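Workshop > Bench Galleries > Desktop Tower, Side Panel Off

Desktop Tower, Side Panel Off: Interior Views

Talard keeps a parts bench for office desktops that have come back from service. The gallery covers one tower with a Dell motherboard, laid on its side on the slatted aluminum bench. Text and part notes by Mohsin Talpur.

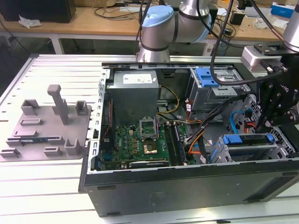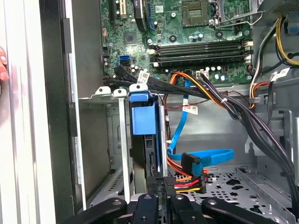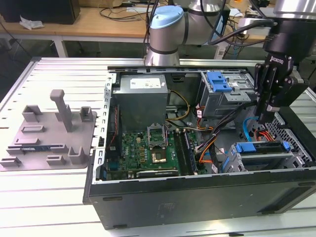 Drive bay with blue plastic parts, data cable, and open CPU socket. Same tower in all three views.

Notes on the first view

The power supply sits at the back left corner of the case with its rating label facing up. Read the label before ordering a replacement. Talard stocks two outputs for this size of case and the housings look alike on the shelf. The yellow wires loop toward the middle of the case and should be moved clear of the board before any screw is taken out.

The optical drive cage is at the upper right. Its blue latch is a release and needs no tool. Cages on this bench come out before the hard drive, and go back in after it.

Notes on the second view

All four memory slots are empty. Modules are pulled first and stored in antistatic trays, sorted by capacity and speed. Mixed pairs go in the Sostex bin and are tested one at a time.

The two SATA ports are blue and stacked. Both ends of every data cable get a paper tag before removal if the port is going to be reused. The factory barcode labels on the cables are left in place, as they carry the part number needed for the Mwaipopo parts list.

The hard drive is held in a blue caddy. Squeeze the tabs and lift straight up. A right-angle connector should be pulled by its body and never by the cable. Check the locking clip on each connector. A clip that no longer holds means the cable is scrapped.

Notes on the third view

The CPU socket is open and its metal retention frame is up. An open socket is the easiest part of a board to ruin. Keep sleeves, tools, and loose screws away from it. If the board will be stored, fit a plastic cover and close the frame over it.

The expansion card lies along the lower edge of the board. Take out the bracket screw, then pull the card evenly at both ends. Cards are logged by slot type.

The gray fixture plate to the left of the tower has a tall post and eight small blocks and brackets arranged around it. A thin blue circuit board is in the slot near the lower middle.

Storage and counts

Boards are stored flat, one per shelf, in Stirkarwood racks. The racks have 66 shelves. A board stays on its shelf until it has passed a power test and a memory test, and then it moves to the outgoing cabinet. Boards that fail either test are stripped for sockets, latches, and heat sink mounts.

The parts list stood at 1,627 entries in January. The database is set to hold 2,000, and older entries for parallel-cable drives will be removed before that limit is reached. Drives are listed by model and interface only. Serial numbers are kept in a separate file.

Screws are the most common shortage. Case screws, drive screws, and standoffs go in separate cups, and the cups stay with the case until it is closed. Drive screws have a finer thread than most case screws. A case screw forced into a drive will strip the hole.

Corrections to part names or slot types can be left in the log at the bench. Please give the case model and the shelf number.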